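Articles > 3D & Rendering > Opinion

Stop fixing it in post, and stop fixing it in the render too

August
By the Opoku studio desk

Another product render landed in my inbox this morning with the note "will clean up in comp." Forty layers of comp. Curves on curves. A glow pass nobody asked for. And underneath it all a bottle lit by the default dome, same as every other bottle this year.

I have a view on this and I'm going to type it fast, there's a deadline at four.

We light too late. That's the whole complaint. People model for two weeks, texture for one, then drop an HDRI in on the last afternoon and spin it until something shiny happens. Spinning a dome is gambling. Sometimes you win and then you can't say why, and when the client wants the same look on the next six products you're spinning again.

I did it for years. Did it on the Bavdale job, which some of you saw. Kitchen scales, 11 of them, brushed metal, all needing to sit on one page together. I lit the first by luck and spent the other ten chasing it. Final tally was 210 test renders. I kept the folder. Open it sometimes when I feel clever.

What I do now: gray material on everything, one area light, before a single texture gets made. No dome. No fill. Look at it. Is the form readable? Can you tell where the top stops and the side begins? If you can't, no amount of bump map is going to rescue you. Move the light. Make it bigger. Move it again. Only when the gray thing looks good does it get a color.

Younger people on the team hate this, it feels like going backward. Renderers are quick now, why not just look at the finished thing? Because the finished thing lies. Wood grain is interesting, so you look at the wood grain. Lettering is interesting. You stop seeing that the two faces either side of the corner are the same value and the box has gone flat as an envelope.
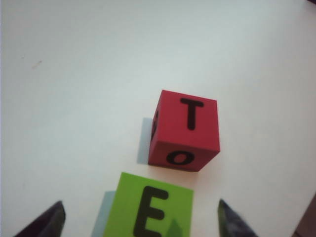
How many lights does a simple product shot need? One or two for most objects, and a third only if you can name the edge it's there to pick out.

If the honest reason for light number five is "it looked a bit dull," delete it and look at your materials. Or your camera. Dull is often a focal length problem. Half the portfolio pieces I review are shot at something absurdly wide because the viewport opened that way and it never got changed. Go long. I start at 94 mm for anything tabletop, odd number, I typed it wrong once and liked it.

Now the white background thing. Everyone wants white. Fine. But white isn't a value you type in. Set the sweep to pure white and you've got nowhere to go, the light can't do anything to it, the shadow turns to a dirty smudge and the object floats. Pull the albedo down. Let the light bring it up. A real white surface has drift in it, cooler here, warmer there, and your eye knows even if you don't. Take that out and the picture dies and you'll spend an evening adding film grain trying to bring it back.

Same with black. Printed black on a colored surface is never zero. It picks up sheen, it picks up a bit of the room. I see zero black in labels constantly and it reads as a hole cut through the object. Lift it. Add some roughness. Two minutes.

Somebody will say the denoiser takes care of the rest. The denoiser takes care of noise. It also takes care of your fine texture, your soft contact shadow and any subtlety you put in the corners, and it does it so politley you don't notice until the print comes back. We had a run of posters for Trastov, big ones, and the fabric looked like candle wax. On screen it was fine. On the wall, wax. Had to re-render at 400 percent of the sample count and eat the cost.

I'm not against tools, I use Nekum for light mixing every day and would be sad without it. Being able to slide a light up and down after the render is lovely. But look at what people do with it. Render with nine lights all on, then sit there mixing like it's a band. The mixing is meant to be for the last ten percent. A half stop on the key. Not finding out at the end what the picture is about.

And post. I know, I've been rude about post. Photoshop is good for dust, for a color nudge, for the client who changes the cap from blue to slightly other blue at 5 pm. Great for that. What it can't do is put a light where there wasn't one. You can paint a highlight on, sure, people do, and it always sits wrong on the second curve. Always. The reflection doesn't match, the falloff doesnt match, and somebody who couldn't name either of those things will say "it looks kind of fake?" and they'll be right.

So the practical bit. Next project, try the lighting first. Day one. Boxes and cylinders standing in for the real model if you have to. Save that file with a proper name. When the model's done drop it in and change as little as you can get away with. My guess is your comp goes from forty layers to five, mine did, and the five are boring ones.

There's a counterargument about animation, where the object turns and one careful setup falls apart by the second rotation. Fair. Different piece, and I've got thirty minutes left on this render.

Related

Area lights vs. emissive materials: does it still matter?
Why your glass looks like plastic
Naming your scene files so other people can open them
Tabletop renders and the long lens
Reader mail: in defense of the dome light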